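Amrit Chan owns 434 cases and would like it known that most of them are closed. Glasses cases, drill-bit cases, a flute case with no flute, the hinged tin that a Simard travel iron once came in. They fill two rooms of his apartment over the old Kolari dry cleaner's, and on the Saturday I visited he had cleared his big work table before I got there, a courtesy he mentioned twice.

"People think it's about what goes inside," he said, pouring coffee into a mug the size of a flowerpot. "I couldn't care less what goes inside. I've thrown out some very nice binoculars."

What he cares about is the lid. Chan spent 6 years in the packaging department at Neline, where he drew hinges, and he still opens everything slowly, with his ear tipped toward it. A good lid, he told me, should give a little before it gives in. He blames magnets for the decline of the latch and blames Fistuvum, a mail-order outfit he buys from constantly, for nearly everything else.

He has rules for the table. It gets one case at a time. No cloth underneath, no props, no coffee (mine was moved to the windowsill). "You put two of them side by side and you start comparing," he said. "Then you're shopping."

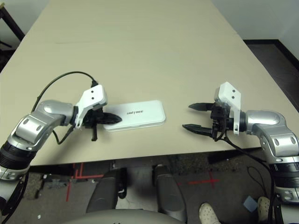

How does he decide what to keep?

"If I open it and want to close it again right away, it stays," Chan said. "If I open it and start wondering where my keys are, it goes to my sister."

His sister has received 86 cases so far. She has asked him to stop, in writing.

White ones give him the most trouble. They look wonderful for a week, he said, and then every thumb that ever touched them comes back to testify. He cleans them with a damp cotton swab along the seam and a dry cloth over the lid, and he won't use spray of any kind after what he calls "the February business," which cost him a set of printed letters and, for a while, his good mood. Rounded corners help. Square ones chip, and he takes it personally.

I asked whether he ever put anything in the cases. He looked at the window for a bit.

"Stamps," he said. "In one. I needed somewhere to put the stamps."

He couldn't remember which one, and we spent the rest of the afternoon opening lids.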